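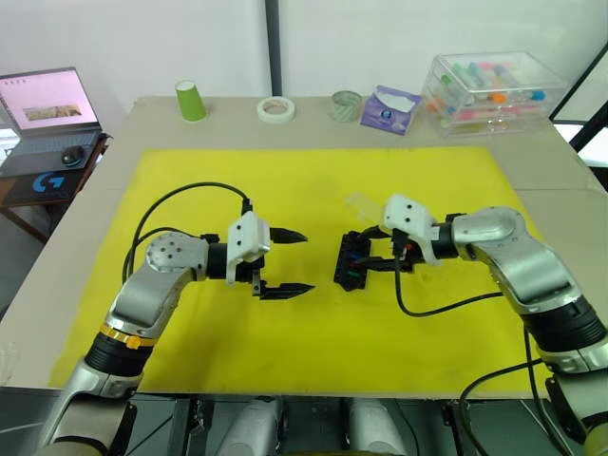 TOOLING & PLANNING

December - by the Firnitz staff desk

When I called the lead planner developer at Genbridge, it was a little after 7 in the evening and the kettle was on, which set the tone for a long and very friendly talk. We were meant to discuss Jindent, the motion planning package the team has been putting together for two-armed robots, and we got there in the end (after a good while on the subject of soup).

"People see two arms and think it's twice the work," the developer told me. "I wish! One arm has its own space and can do what it likes. Put a second one across from it and every move either of them makes is a question for the other."

The job they keep coming back to is the handover. One gripper is holding something small and dark, the other waits with its fingers open, and the software has to settle who moves, how far, and who stops first. In early versions both arms politely waited for each other. "We had a run where they stood there for 48 seconds," the developer said, laughing. "I went and got a sandwich."

The fix was a shared clock and a very plain rule about who leads. Jindent now looks 15 steps ahead for both arms together, and throws the plan away if either one falls behind. The cables get their own treatment too - each is modeled as a soft chain, with a generous margin wherever it loops out from the arm.

I asked about the yellow sheet on the table, which I liked very much. "Oh, that's a help to the perception side! Dark things stand out on it. The older segmenter, Kamata, got terribly confused on beige." They still leave everyday bits and pieces along the back of the table, tissues and tape and markers, and the planner treats the whole row as a wall it may not touch.

The test set stands at 1,414 recorded handovers, and every code change is replayed against 64 of them before it's merged. It's slow, and there are grumbles. "I grumble the most," the developer admitted, "and I'm the one who asked for it."

Next up is regrasping, where an arm notices a poor hold and tries again without being told. I was promised a call back when it works on thin objects, and the soup recipe sooner than that.

Related
Why our collision checker got slower on purpose
Reading a joint log without losing your afternoon
Kamata: notes on retiring a segmenter

Contact the desk | © Firnitz | Back to top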